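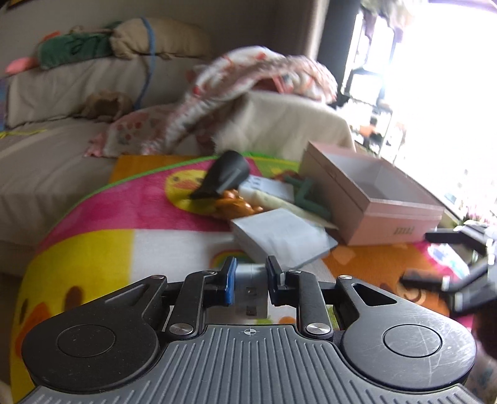 Page last changed: 28/04/2018

Play Mats: How a Picture Gets Onto Cloth and Why Toys Collect There
Text: Brynhildur Overgaard. Checked by: Severin Rainer.

A play mat is a soft covering placed on a floor. It gives a child a clean, even area to sit on. It also marks out a place for toys. Objects on a mat are easier to find than objects spread across a whole room.

The main part of a mat is the printed side. Printing means putting color onto a surface in a planned pattern. Many mats show animals, fruit and rainbows. The shapes are simple and have few lines, so a young child can recognize them from a short distance.

How the color is added

One common method is called heat transfer. The picture is first printed on paper with special ink. The paper is laid face down on the cloth, and a hot press pushes the two together. The heat turns the ink into a gas, and the gas goes into the threads. When the cloth cools, the color stays inside them.

The picture on the paper must be a mirror image. In a mirror image, left and right change places. When the paper is turned over onto the cloth, they change back. A duck face looks much the same both ways. Letters do not. Reversed letters are hard to read, and this is a useful test: if the words on a piece of cloth run backward, you may be looking at a mirror image or at the wrong side of thin cloth. 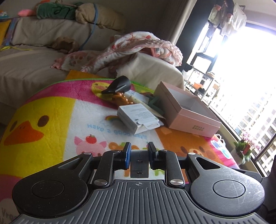
Duck, pig and bear faces on a printed mat. The light blue lettering appears reversed.

Edges and sections

A mat often has a border, which is a band of a different color along the outside. The border shows where the mat ends. Some mats have a curved edge and no sharp corners – a curved edge has no corner to fold up under a foot.

The inside may be divided into sections. Each section has its own background color. A yellow face shows clearly on magenta. On white it shows less clearly, so a designer may add a dark outline. The difference between two colors that lie side by side is called contrast.

Try it

You will need a sheet of thin paper, a dark marker and a window.
Write your name on the paper in large letters.
Turn the paper over and hold it against the window.
Copy the shapes you see onto the back.
Stand in front of a mirror and hold up the side you copied.

The name in the mirror reads the right way around. Short names are quicker. Rania Shboul's class at Canddale used first names only.

Words to know

Border: a band along an edge.
Contrast: the difference between two colors.
Mirror image: a picture with left and right changed over.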